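Ikville Household Stains - data card

Version 4, March 2021
Maintained by Oľga Kuruc and Ildikó Bíró

What this is

A table of 3085 written reports about stains in ordinary homes: what was spilled, what it landed on, how long it sat, what people tried, and how they rated the result. The reports come from the advice desk of Vando, a housekeeping help line in Ikville, and were typed up from call sheets. We cleaned up the spelling, gave everything a common set of column names and removed personal details.

It was put together for people who write cleaning guides and wanted something better than repeated tips to work from. It has also been used for a school project on food dyes and for a small text search demo.

Files

reports.csv - one row per report
surfaces.csv - list of surface names and the group each belongs to
spills.csv - list of spill names, with common spellings
methods.csv - list of cleaning methods
notes.txt - longer remarks by the desk staff, keyed by report id
CHANGES.txt - version history

All files are UTF-8 with a header row. The separator is a comma and text fields are quoted. If your spreadsheet program turns report ids like 0412 into numbers, import that column as text, or the join to notes.txt will fail.

Columns in reports.csv

report_id: four digits, unique, never reused
spill: a name from spills.csv
surface: a name from surfaces.csv
finish: oiled, waxed, varnished, bare, unknown. Blank for fabric and stone
wait: how long the spill sat before anyone did anything. One of minutes, hours, overnight, days, unknown
method_1, method_2, method_3: what was tried, in order. Later ones are blank if the caller stopped
result: gone, faint, same, worse
damage: free text, mostly blank. Raised grain, bleached patch, lost color and so on
source: phone or letter

The result column is the caller's own opinion. Two people looking at the same tablecloth may well disagree, and we made no attempt to correct for that.

Surface groups

Surfaces are split into 6 groups: fabric, carpet, wood, bamboo, stone and tile, plastic and laminate. Bamboo was part of wood until version 3. We moved it out when Ildikó went back through the kitchen reports and found that callers with bamboo boards and trays described different trouble from callers with beech or oak. The strips in a glued bamboo board can take up color unevenly, and the joints between them sometimes hold a line of it after the rest has faded.

If you need the old grouping, map bamboo back to wood. Nothing else changed.

How the reports were coded

Each call sheet was read by one of us and coded by hand. The other then read a share of them without seeing the first coding. Where we differed we talked it over and wrote the rule down in notes.txt under the heading RULES. The ones that come up most:

Coffee with milk is coded as coffee_milk, never as coffee. Tea works the same way.

Soy sauce, vinegar and dark marinades each have their own code. "Brown sauce" with nothing more goes under sauce_other.

If the caller said "right away" the wait is minutes. If the caller said "a while" it is unknown.

Baking soda paste and dry baking soda are separate methods. So are lemon juice and lemon with salt.

Sanding counts as a method. Throwing the thing out does not; that is result "same" with a remark.

Spill on a bamboo board

It shows the sort of mark that callers tend to describe as "a brown patch in the middle." 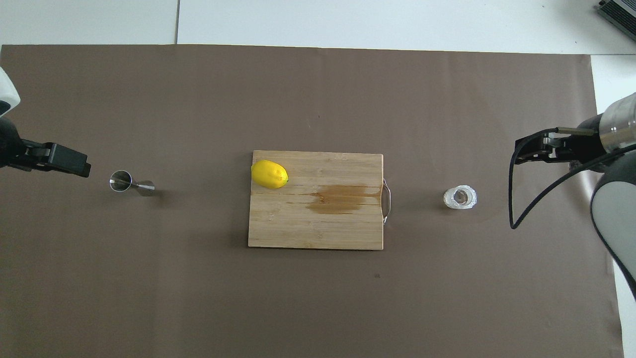 Bamboo cutting board with a dark brown liquid stain running toward the handle side.

The code for an unnamed liquid is unknown_liquid. Please don't guess a spill from its color when adding rows.

Known problems

595 reports have no finish recorded even though the surface is wood or bamboo. They are marked unknown. Most are from the early call sheets, which had no box for it.

People call a help line when something has gone wrong, so easy stains are rare here. Do not use the table to work out how often a given stain comes out in general.

Red wine on carpet is heavily represented. The desk ran a piece on it in the Kozma newsletter and got a pile of letters afterward.

Jident, a spot remover sold locally, shows up under several spellings in notes.txt. In methods.csv it is a single entry, spot_remover_brand.

Use and credit

Free to use and change for any purpose. Please name the Ikville Household Stains table and the version number. Corrections are welcome - send the report id, the column and what you think it should say.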